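Paltonura Post Office Cuts Its Hours, Again

August 28, 2024

PALTONURA — The post office on Judedier Street will close at 1 p.m. starting next month, the third time its hours have been trimmed in four years. At this rate, residents figure, the place will soon be open only during lunch, when the clerk is out.

The notice went up on the door late last week, after closing, so most people read it through the glass. It blames "changing customer habits." The customers say their habits are the same as ever: they work until five and would like to mail things afterward.

"I have a return that's been riding in my car since the Fourth of July," said Brittany Friesen. "It has seen more of the county than I have."
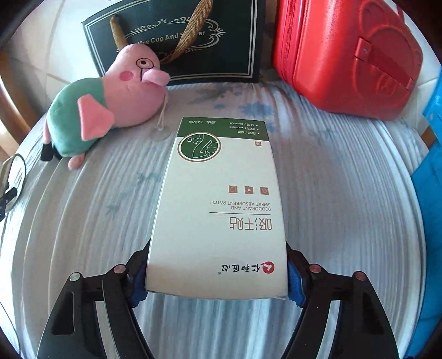 Parcels have become most of the counter's business. The branch handled 1,733 of them last month, up from 900 in the same month two years ago, according to figures the town requested and got after a wait of nine weeks. They came by mail.

Postmaster Arne Eichhorn said the afternoon staff will move to the sorting room, where the boxes are piling up.

Lilian Musa's petition against the change had 200 signatures by Tuesday's council meeting. She wants 1,000 before she hands it in, and has been collecting names outside the post office, mornings only.

The council will take up the matter in the fall. Until then, stamps are on sale at the gas station, which is open all night.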